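Corduroy, ribs and the winter box

I put the winter clothes away in June this year, a month later than I should have. The apartment on Plodton Street has one real closet, and it is not a deep one, so twice a year half of what I own goes into cardboard and the other half comes out. I have done it badly for most of my adult life. This year I did it reasonably well, and I wrote some of it down so that I can find it again in the fall.

The first thing I did was take everything off the hangers and put it on the bed. I know people who sort straight from the rod and I have tried that, but I always skip the things at the far end. On the bed I have to deal with all of it before I can sleep.

I went through it by fabric. Past years I sorted by type, sweaters with sweaters and pants with pants, and the boxes came out lumpy because a thin merino sweater and a thick cotton one don't stack. Sorting by fabric put the heavy ribbed things together, the smooth wovens together, and the fleece off by itself, where it belongs, shedding on its own kind.

Then washing. Everything that goes in a box gets washed first, even if I wore it one time. Body oil and a little food are what moths come for, and a stain you can't see in spring can be yellow by October. The wool went in cold on the gentle cycle and then flat on towels across the kitchen floor, which meant two days of stepping over sleeves to get to the coffee. The corduroy went in inside out. The heavy cotton took the longest. I thought the thick sweater was done after a day, but the cuffs and the bottom band were still cool when I held them against my face, so it got another night on the rack with the window open.

I don't use vacuum bags anymore. I bought a set from Riststead a few years back and they did shrink everything down to the size of a sofa cushion, but the ribbed things came out in the fall with hard creases across the chest that took weeks to relax. One of the bags also let go at the valve sometime in August and pushed the closet door open. For down and for spare bedding I might still do it. For knits, no.

So it is cardboard. I keep the boxes that things come in if they are clean and the corners are square. The one I like best came from Soler with a lamp in it. It has thick walls and it fits on the closet shelf with room for my hand on top. I line each box with an old pillowcase, cut open along one side, and fold the extra over the top when the box is full. Tape on the bottom, both directions. No tape on the top, just the flaps tucked under each other, because there is always one cold week after I have put everything away.

Folding is where I changed the most. I used to do the store fold, the neat rectangle with the arms tucked behind. On a heavy ribbed fabric that gives you four sharp edges, and the ribs get crushed flat right along them. Now I fold loosely, in thirds, with the ribs running along the fold where I can manage it. If they have to go across, I make the bend wide and let it stay round. Some people put tissue in the fold. I used a rolled T-shirt, which had to go in a box anyway.

The order in the box goes heaviest at the bottom, then middle weight, then whatever crushes easily. I had this backward for years. The ribbed things feel sturdy so you would think they could take the weight, and they can, but they also spring back, and if they are on top they push the flaps up all summer. At the bottom they behave.

I set the box on the floor next to the bed and bring one piece over at a time. The thick ones I hold from underneath, bunched up in the middle, and lower in, then straighten once they are down. If you carry a heavy knit by the shoulders it stretches, and you can watch it happen. 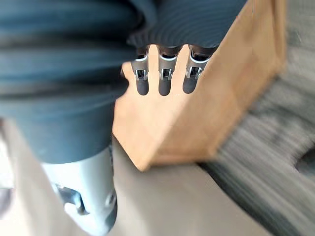
Filling the first box took most of an afternoon, mainly because I kept stopping to check seams. That is worth doing while you have the thing in your hands. I found a pulled thread at one elbow and a pocket with a hole just big enough for a key, and I fixed both that evening. The button that had been loose since January I put in an envelope and dropped in with the coat. I am not proud of it, but I know where it is.

For moths I use cedar blocks, the plain kind, sanded a little each year so they smell again. I got a pack from Allo and they were fine. I also had a lavender sachet that had stopped smelling like anything, and I threw it out. I don't think cedar does as much as the washing does. It makes the closet smell good, and I would probably keep buying it for that alone.

Labels go on the short side, facing out. I used to write WINTER on all of them, which was no help at all. Now I write what is in there and which one I will want first. The gloves and the two good scarves go in a shoe box by themselves on the lower shelf. Every year I need gloves three weeks before I need a sweater.

A few things did not go back in. One pair of corduroys had gone smooth at the knees and the seat, and a cardigan had been too short in the arms since I bought it. They went to the donation bin behind the library, except for the corduroys, which I cut up for rags. Corduroy makes a good rag. It picks up dust better than a T-shirt does and holds up to the window tracks.

The closet has a gap in it now, wide enough that the summer shirts don't wrinkle each other. I moved the iron up there and then moved it back down, since I use it too often to be reaching over my head for it.

I still have the blankets to do. Two of them need a bigger machine than the one in the basement, so that is a trip to the laundromat with a roll of quarters, probably early in the morning before it gets hot in there. I'll write up the blankets when they're dry.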